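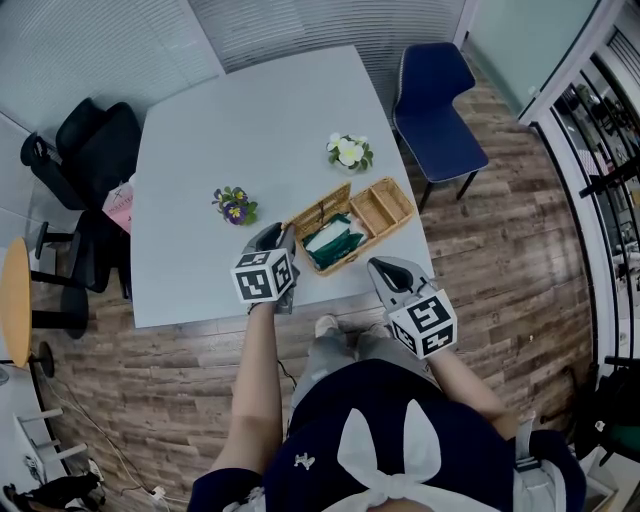

Figure 1. At the table with both grippers in hand.

Who Remembers the Neighbors? Supporting Characters in a Family Sitcom
Zoi Petridis and Dionysis Konstantinidis
Course project report, April 19, 2026

Our project began with an argument over lunch. Dionysis said that the best person in any family comedy is never a member of the family, and Zoi (who grew up watching reruns with her grandmother and takes these things to heart) said he was talking nonsense. We decided to settle it properly, and our instructor, Loukia Margaritis, was kind enough to let us spend the whole term on it.

The show we picked was "Dirora," a comedy set over a bakery that ran for 51 episodes. It has a grumpy landlord, Mr. McGrath, played by Charalambos Xenos, and we had both loved him long before we knew we would be writing about him. He shows up at the door, complains about the stairs, eats something and goes home. In the early episodes he is hardly more than a voice in the hallway, but by the last season whole stories are built on him, and the one where he teaches the youngest daughter to drive made both of us cry – Dionysis a little more than Zoi, though he would like it noted that he had a cold.

We watched every episode, sharing the work between us, and wrote down who started each story and who got the last word. We also put up a short survey on the fan site Fament, asking people to name the character they would most like to have dinner with and to tell us why. We got 200 replies, many of them much longer than we had asked for, and we read them all with real pleasure.

McGrath came first and the mother came second, so Dionysis was right about this show at least. What surprised us was the reasons. Very few people mentioned his jokes. They wrote about their own uncles and landlords and the man down the street who used to fix bicycles, and several said that the actor's way of standing in a doorway, as if he might be asked to leave, was what stayed with them.

There are weak points. Fans who write to a fan site are not ordinary viewers, and we disagreed on who really gets the last word in two episodes, which we left out of that part of the notes. We would also have liked to include "Plirkano," the spin-off, but we could only find the first half of it. Charalambos Alexiou has offered to lend us his old recordings in June, and we plan to start with the wedding episode.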